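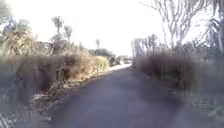

How to cut back an overgrown lane

A lane with no kerb gets narrower every year if the sides are left alone. Grass creeps in from the bank, leaves collect along the verge and turn to soil, and before long there is a strip of growth sitting on top of the tarmac. This page covers clearing it by hand with two people. It was written for the lane between Sutthorpe and the Holroyd turning, but the method will do for any single-track lane with a bank beside it.

Before you start

Find out who is responsible for the verge. On a private lane it is usually the owners on either side. On a public one, ring the highways office and ask before you cut anything, and ask what signs they want put out.

Leave hedge cutting until the end of the nesting season. We do the woody growth from October onwards. Dead grass and fallen leaves can be cleared earlier, but look through the base of the bank first and leave any stretch where birds are going in and out.

What you need

Long-handled loppers
Hand shears or a hedge trimmer
A square-ended spade or an edging iron
A spring-tine rake and a stiff yard broom
A wheelbarrow and two large sheets for dragging
Gloves, eye protection and hi-vis jackets

Step 1. Measure and mark

Our length is 464 metres, and we split it into four. One stretch is enough for a morning. Push a cane into the verge at the start and finish of the day's piece. Put a warning sign out in both directions, well back from where you will be working, and further back still if there is a bend.

Step 2. Cut the overhang

Start with whatever leans out over the lane. Stand on the tarmac facing the bank and work towards oncoming traffic. Cut woody shoots back to a side branch with the loppers. Flax and similar strappy plants blunt shears quickly, so take the old leaves off one at a time near the base with a sharp knife and leave the young middle ones.

Step 3. Trim the face of the bank

Take the dry grass down to a hand's width. Don't scalp it. The roots hold the soil, and a bare steep bank will wash down on to the lane with the first heavy rain. Hường Sầm, who has done the Sikine end for years, cuts from the bottom up so the loose stuff falls on to ground she has already finished.

Step 4. Find the edge

Rake the leaves and broken stems off the verge first. Then push the spade in flat along the surface of the tarmac until it stops scraping and drops. That is the true edge. Cut down along it and lift the turf away in pieces. We gained 25 centimetres on one side doing this, and more near the field gate.

Keep any drainage cuts open while you are at it. If water stands on the lane after rain, look for an old channel through the verge close by.

Step 5. Clear up

Drag the cuttings out on the sheets. Woody material goes in one heap and grass and leaves in another. Don't throw either on top of the bank, where it smothers the growth below and slides back down. Sweep the tarmac last, including the middle, as wet leaves are slippery for bicycles.

Our first clearance filled 122 barrows. Darius Dzene took the leaf litter for his compost at Arier, and the rest was chipped.

Keeping it clear

Rake the verge once in late autumn and again in early spring. Trim soft growth in May only where it blocks the view for drivers, and check for nests before you do. The edge needs cutting again every second year. Bring the signs in when you finish.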